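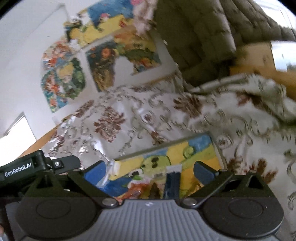

clornaseck
Bedroom set, small canvas on the bedspread. I'm at 21 takes and my wrist has filed a complaint. Do folds in the cloth ruin a demo?

hiltwood_mai
Folds are fine. I'd worry about the foil. Shiny stuff gave us garbage tracking until we slowed way down near it.

vundulel
Disagree, leave the foil and keep your speed. The robot won't get a tidy bed either. Also, teleop. You'd feel less clever and get joint angles for free.

hiltwood_mai
Teleop on a small canvas board? I did 2 hours of that and mostly taught the arm to hesitate.

vundulel
It learned from the best.

clornaseck
Staying by hand then. How many before I train anything?

hiltwood_mai
Around 1000 if you keep changing the angle of the board. Fewer if you like disappointment.

vundulel
Train at 200 and look at the failures first. Mine grabbed the bedspread every time.

clornaseck
Fine, 200. Going to find an ice pack.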